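3.2 Returns handling and the cost of unsold stock

The treatment of returned goods has received less attention in studies of small retailers than the setting of prices, although the two are closely linked. A shop that accepts returns freely must hold more stock than its sales would suggest, and part of that stock will be in a state that does not allow it to be sold again at full price. Urrego and Fikre describe this as the second inventory, a term adopted in the present section.

The records used were supplied by three mail-order firms, Murach, Bellcombe and Tichý, all of which sell household goods and clothing to private customers. Together they cover 898 returned parcels received at the firms' own warehouses. Parcels returned through a shop counter were left out, as the date of receipt was not recorded in the same way at each firm. A further 189 parcels, nearly all from Tichý, arrived without an order number and are treated separately in Section 3.4.

Of the 898 parcels, 551 were placed back on sale at the original price. The remainder were reduced, passed to a clearance dealer or written off. The choice between these outcomes was made by a single member of staff at Murach and Bellcombe, and by two at Tichý. Written guidance existed only at Bellcombe, where it ran to less than a page and was last revised in February. Staff at the other firms relied on habit, and their decisions were harder to compare.

Time proved to be the most important factor. Clothing that waited in the returns area past the end of its season was seldom sold at full price, whatever its condition. Parcels received on a Saturday waited longest at all three firms, none of which sorted returns at the weekend. Household goods were less affected by delay, but were more often written off on account of missing parts or damaged packaging.

The physical work of sorting is usually entered in the accounts as general warehouse labour and cannot be separated from picking and packing. The cost model used in this paper considers manual sorting only.

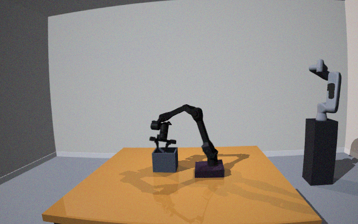
Figure 4. Simulated robot arm with its gripper lowered into an open-topped box.

The model therefore charges each return with a fixed handling cost and a holding cost that rises with each day spent unsorted. Both values were agreed with the firms before the records were examined. The effect of changing the holding cost is reported in Section 4.1.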